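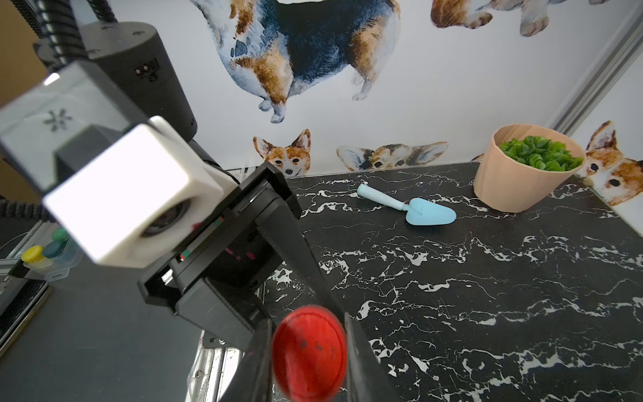
Unit 7: Red Pigments and the Acrylic Binder

Home Units Reading Studio Rules Assessment

Tillholm College of Art and Design
Foundation Course in Materials and Methods
Unit leader: Josué Sampaio
Studio sessions: Czesław Ostrowski, Pirnora Building

1. Scope of the unit

Unit 6 dealt with the earth colours and with oil as a binder. The present unit takes up the reds and considers how they behave in a water-based acrylic paint. Students are expected to have read the notes on Unit 6 before the lecture. The terms pigment, binder, filler and opacity are used in the sense given there and are not defined again.

The unit is assessed by a set of painted swatches with written notes. Details are given in section 7.

2. A short account of red

Red ochre is among the oldest colouring materials known. It owes its colour to iron oxide, and it can be dug from the ground, washed and ground with very little equipment. It keeps its colour well in daylight and can be used in almost any binder. Its weakness is that it is dull beside the brighter reds, and painters have looked for stronger ones in every period.

Vermilion, a compound of mercury and sulphur, was used in Europe and in China over many centuries. It is heavy, opaque and slightly orange. Some samples darken on exposure to light, and the effect may be seen in a number of wall paintings and panels. Vermilion is poisonous and is not held in the college stores.

The lake reds were made from dyes. Madder was obtained from the root of a plant, cochineal and kermes from insects. A dye is soluble, and before it can be used as a pigment it must be fixed to a solid, usually a white or colourless powder. The product is transparent and was valued for glazes over a lighter ground. Many lakes fade. A pink drapery in an old picture may once have been a good deal deeper, and students writing about older work should bear the possibility in mind before drawing conclusions from the present colour.

Cadmium red came into use much later. It is opaque, warm and strong, and stands up well to light indoors. Its price, together with concern over cadmium compounds, has led many makers to offer a substitute under a name such as "cadmium red hue". The word "hue" on a label indicates that the colour has been matched with other pigments.

The modern organic reds, among them the naphthols, the quinacridones and the pyrroles, now account for most of the reds sold in student ranges. They differ widely from one another. Two reds that look alike as they leave the container may give quite different pinks when white is added, and the exercise in section 6 is designed to show it.

3. The binder

Acrylic paint consists of pigment held in an emulsion of acrylic resin and water. As the water leaves, the small particles of resin are drawn together and join to form a continuous film. Once the film has formed it cannot be returned to a liquid state by adding water. In this respect acrylic differs from gouache and from watercolour, both of which can be wetted and moved again after drying.

Three consequences should be noted.

Drying shift. The wet emulsion is slightly milky. It becomes clear as it dries, and the colour appears darker. The shift is most marked in deep transparent reds and least marked in mixtures containing a good deal of white.

Skinning. The surface of the paint dries first. If a skin is stirred back in, the fragments will not dissolve, and they appear as lumps in the next brushstroke. A skin should be lifted off whole and discarded.

Thinning. Water weakens the film by spreading the resin particles apart. Where a very thin wash is wanted, the student should replace part of the water with acrylic medium.
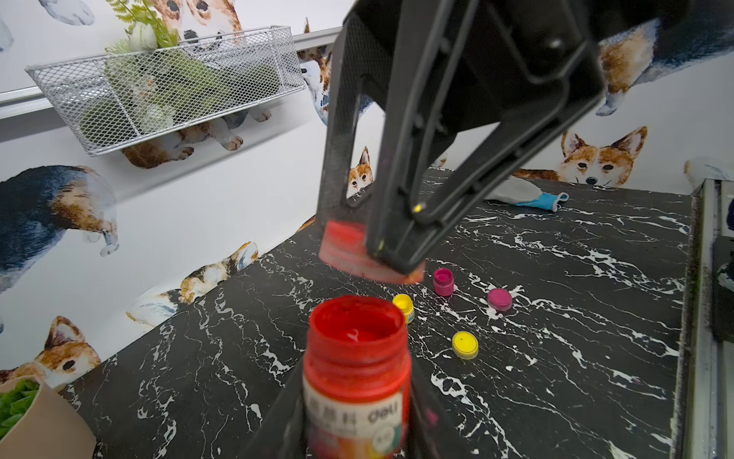 The threads of a paint container deserve more attention than they commonly receive. Paint left between the neck and the lid forms a film which bonds one to the other, and a lid forced free at a later date often brings dried flakes with it. Students should wipe both surfaces with a damp cloth before closing. A container that will not open should be brought to Czesław Ostrowski at the materials desk. Blades and pliers are not to be used.

Excess paint on a palette is not to be put back into stock. It may carry other colours, and it introduces bacteria from the brush and the rinsing water. A sour smell on opening is a sign of spoilage, and the container should be handed in.

4. Opacity and covering power

Opacity depends on the difference between the way light bends in the pigment and the way it bends in the binder, and on the size of the pigment particles. Iron oxide and cadmium reds hide the ground well. Quinacridone reds allow it to show through. Neither property is a mark of quality in itself. A transparent red laid over a warm yellow gives a scarlet with a depth that cannot be had from a single opaque coat.

For the same reason a transparent red painted over mid-grey will look weak however good the paint. Students who find a red disappointing should first put down a coat of white, allow it to dry and try again.

5. Mixing

Reds are commonly described as warm (leaning to orange) or cool (leaning to blue). The description is rough but useful at the palette. A warm red with a warm yellow gives a clean orange. A cool red with a blue that leans to violet gives a clean purple. Crossing the pairs gives browns and muted colours, which have their own uses and are taken up again in Unit 8.

Black added to red tends towards brown. Where a darker red is wanted, a small amount of a deep green is often preferable. It should be added in very small quantities, as some greens are much stronger than the red they are mixed with.

6. Studio exercise

Each student will need a sheet of primed paper, a flat brush, a palette knife, white, and 3 reds chosen from the tray: one earth red, one opaque modern red and one transparent modern red.

a. Rule a black line across the sheet in waterproof ink and let it dry.
b. Paint each red across the line at full strength, in a single even coat.
c. Beside each, paint the same red with white added in equal measure.
d. Beside that, paint a thin wash made with medium.
e. Record the colour of each swatch while wet and again when dry. Notes made from memory will not be accepted.
f. Write the pigment code from the label under every swatch.

Palettes are to be scraped before washing, and the scrapings placed in the bin provided. Paint must not be rinsed down the sink in quantity.

7. Assessment

The unit is marked out of 100. The swatch sheet carries 70 marks and the written notes carry the remainder. Work is to be left in the Tse Room by noon on the closing day shown on the Pirnora noticeboard. Students attending from the Gurnavton site may hand in their work at the front office there.

8. Questions for the seminar

Why might two paints sold under the same colour name contain different pigments?

What evidence, other than the look of the surface, could be used to show that a lake red has faded?

In what kinds of work would the drying shift cause difficulty, and how might a painter allow for it?

Tillholm College of Art and Design | Materials and Methods Office, Pirnora Building | © Tillholm College | Back to top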